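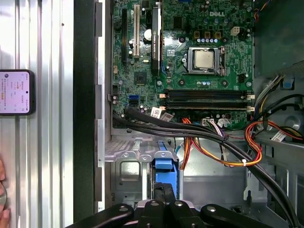

Desktop tower on its side with the motherboard exposed.

Jutberg Precinct Desk, Office Edition
Item no. 3695
$168 per campaign, one election cycle
Renewal: $129
Page updated 18/06/2019

Jutberg Precinct Desk is a voter list and canvassing program for small campaigns: school board, city council, county commission, state house. It runs on a computer in your own office. The list stays on that machine and is not copied to our servers or shared with any party organization.

You start with the voter file you get from your county or state election office. Precinct Desk reads comma-separated and tab-separated files, matches the columns to its own, and shows you the rows it could not place. Fix those by hand or set them aside. Once the file is in, you can sort by precinct, street, party registration (in states that record it) and the elections each person voted in.

Walk sheets print by street, odd side and even side separate. Each sheet has room for support level, yard sign requests, absentee ballot requests and a short note. Phone sheets work the same way.
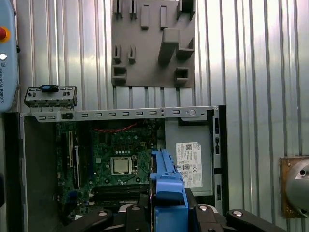 The Office Edition installs on one main computer, and up to four others on the same office network can enter results into it. Entries from the walk sheets show up in the precinct totals as they are saved. The main computer should be a desktop that stays put. An ordinary tower with a green motherboard and a couple of long expansion slots, like the one in the photo, is the type of machine most of our customers use for it. Laptops are fine for data entry. Turn off sleep mode on the main computer during shifts, or the other stations will lose the connection.

Mail lists are included. Precinct Desk can group voters by household so that a family gets one piece, and it leaves out anyone you have marked as moved or deceased. Export the list in the format your print shop asks for — the Cimthorpe and Fernandes layouts are already set up under File, Export.

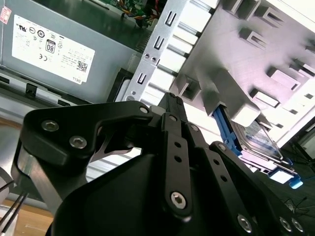 Check the household grouping before you send a list out. Apartment numbers are entered differently from county to county, and two units can end up as one address. The Review screen lists every address with more than six voters.

What you get
Program download and license key
Printed setup guide, 165 pages
Phone support through the December after your election

Not included
Voter files
Text messaging
Campaign finance reports

A license covers one candidate or one ballot measure. County parties running a shared slate should order the Party Edition. Orders are filled by Womum, and keys go out by email the next business day. Refunds are available until the key has been used.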